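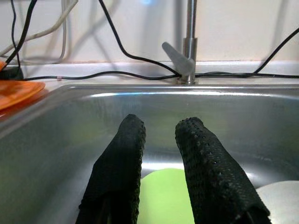 Stainless steel sinks are used in every kitchen at Birkett, and most of the questions we get from residents are about keeping them clean and what can be left in them. The rules are short and the same on every floor. Dishes may sit in the basin while you cook and eat, like the lime-green piece and the pale one beside it, but they need to be washed and put away before you leave the kitchen for the night. Brushed steel of this kind has a soft shine when it is clean, and it shows grease and water spots quickly. The answers below cover washing up, drains, sink care and repairs. This page was last updated on Mon 17 June.

WASHING UP

How long can I leave dishes in the sink?

Until the kitchen closes for the evening. If you cook lunch and have to go straight out, rinse what you used and stack it to one side of the basin. Other people need room to fill a pot or wash their hands. Anything still in the sink at closing time is moved to the gray tub under the counter.

What happens to dishes in the gray tub?

They stay there for 14 days. After that, anything in usable condition goes on the shared shelf and anything cracked or badly stained is thrown out. The tub is not washed up for you. If you take your plate back after a week, you will have to scrub it.

Can I let things soak?

Yes, for pots and baking dishes with food stuck on. Use the gray tub or the pot itself. Please don't fill the whole basin and walk away. A full sink can't be used by anyone else, and someone has to put a hand into cold dishwater to pull the plug.

Which dishes belong to the kitchen and which are private?

Shared dishes have a dot of blue paint on the underside. Anything without a dot belongs to a resident. If you're not sure, turn it over. You can use shared dishes whenever you like. Ask before you use somebody else's.

Are plastic plates OK?

Yes. Scrape them and wash them in hot water with dish soap. Oily food such as curry or tomato sauce leaves a film on plastic that a quick rinse won't take off, so wash those pieces first while the water is clean. Colored plastic hides stains better than white, but it holds grease the same way. Run a finger over the surface to check.

What order should I wash things in?

Glasses first, then silverware, then plates and bowls, then pots and pans. Change the water when it gets greasy. Knives should never go under suds where they can't be seen. Wash them one at a time and put them straight in the rack with the point down.

Is there a dishwasher?

Only in the second floor kitchen. It runs on the short cycle by default. Wooden spoons, cast iron and good knives should be washed by hand.

LOOKING AFTER THE SINK

What should I clean the basin with?

A soft sponge, warm water and a few drops of dish soap. Rub in the same direction as the brush lines in the steel, rinse, and dry with a cloth. That is enough for a normal day. For dull patches, sprinkle on some baking soda, rub gently with a damp sponge and rinse well.

We also keep a bottle of Zimuvari steel cleaner in the cupboard under each sink. It is meant for the weekly clean. A small amount on a damp cloth will do the whole basin.

What should I not use?

Steel wool, scouring powder, and anything with chlorine bleach in it. Steel wool leaves scratches, and tiny bits of it stay behind and rust. Bleach can pit the surface if it is left to stand. Oven cleaner should stay out of the sink as well.

There are white spots that won't wipe off. What are they?

Hard water deposits. Mix equal parts white vinegar and water, wipe it on, wait five minutes, then rinse and dry. Don't use vinegar if there is any bleach product in the sink. The two together give off a dangerous gas.

I found rust. Is the sink ruined?

Probably not. Most rust marks come from something that was left on the steel, such as a can, a cast iron pan or a wet steel wool pad. Baking soda paste usually takes the mark off. If it comes back in the same place, report it.

Can I pour boiling water into the sink?

Yes, but run the cold tap at the same time. When draining pasta, pour slowly and keep plastic dishes out of the way. Thin plastic can warp.

DRAINS

What can't go down the drain?

Cooking oil, bacon grease, coffee grounds, rice, eggshells and flour. Let grease cool in a can or jar and put it in the trash. There are no garbage disposals in any of our kitchens, so plates need to be scraped into the food waste bin before they go in the sink.

The water is draining slowly. What should I do?

Lift out the strainer and empty it into the food waste bin. If that doesn't help, use the plunger kept in the cleaning closet (red handle, marked SINK). Stop after a few tries and send in a repair request. Please don't use chemical drain opener. The last time someone did, in April, it sat in the trap and the pipe had to be taken apart with full protective gear. That job cost 1,345 dollars.

The drain smells. Is it blocked?

Not always. Food can collect under the rim of the strainer. Take it out, scrub both sides with an old toothbrush and run hot water for a minute. If the smell is still there the next day, let us know.

Where do I get a new strainer?

From the Cosov desk on the ground floor. They are free. Take the old one with you so you get the right size.

CLEANING TURNS AND REPAIRS

Who cleans the sink?

Whoever used it last. The weekly clean is done by one room at a time in the order on the list by the fridge. It covers the basin, the faucet, the draining board and the counter on both sides. Allow 20 minutes.

Can I swap my week?

Yes. Write the change on the list yourself and make sure the other room agrees to it.

What if the basin is full of someone else's dishes when it's my turn?

Move them to the gray tub and clean as normal. You don't have to wash them.

How do I report a leak or a loose faucet?

Use the Wutine repair form and choose "Kitchen, plumbing." Give the floor and which sink it is. For water on the floor or under the cabinet, turn off the valve below the sink and call the desk right away. The valve closes clockwise.

How quickly will it be fixed?

Drips and loose fittings are handled within 12 working days. Leaks are seen the same day. If a sink has to be shut off, a notice goes up on the kitchen door and you can use the kitchen on the floor above or below.

Who do I contact if my question isn't covered?

Hemi Hapeta looks after all of the shared kitchens. Leave a note at the desk with your name and room number.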